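Demonstration cell, pre-opening safety checklist
Open day, 15 December 2023
Sheet 2082, Rarkura hall, table by the wall
Inspected with Nayeli Ochoa at the arm controls and Kwan-ho Lu on the visitor side.
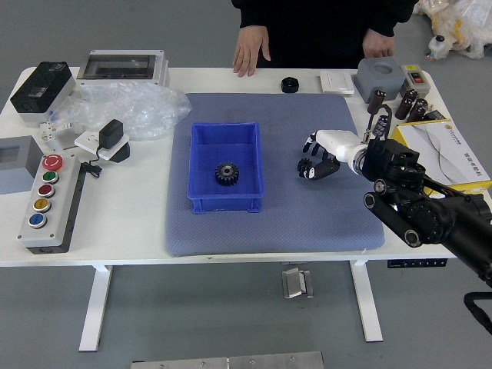
Flirner Technical Center — Automation Safety Group

1. Work mat flat and centered. OK.
2. Bin inside the reach of the arm, clear of the table edge. OK. Black spur gear in the bin, second small gear in the fingers.
3. Person behind the table. COMMENT. A hand rests on the far edge just behind the blue bin. Hands off the tabletop while the arm is enabled — applies to staff as well as visitors.
4. Arm cable. COMMENT. Hangs toward the floor at the right. Secure before doors open.
5. Loose parts. COMMENT. Capacitors are standing close to the wrist. Move to the left side or remove.
6. Button panel on the left side of the table. Red mushroom button unobstructed. Confirm with Ochoa whether it is wired to the arm or is a display piece. If display only, label it.

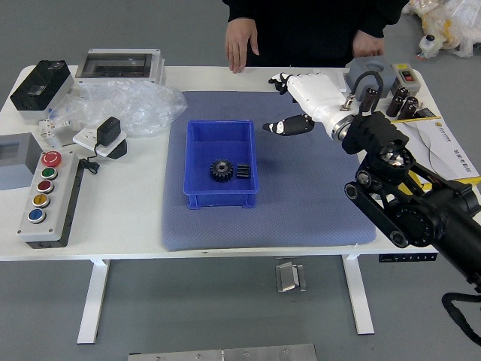
Melquiades Tovar

7. Bin contents. Spur gear and a short toothed piece, side by side. OK.
8. Hand position. Thumb above the mat, just right of the bin. Speed limit for visitor hours set to 100 mm/s. OK.
9. Printed matter. COMMENT. Brochure lies partly under the arm links. Take it off the table.
10. Packaging. COMMENT. Crumpled clear plastic at the left. Remove.
11. Floor. COMMENT. Small bracket between the table legs, metal plate in front. Trip hazard, clear both.

Open items to Tiburcio Olvera. Items 3 and 4 must be closed before the first group enters.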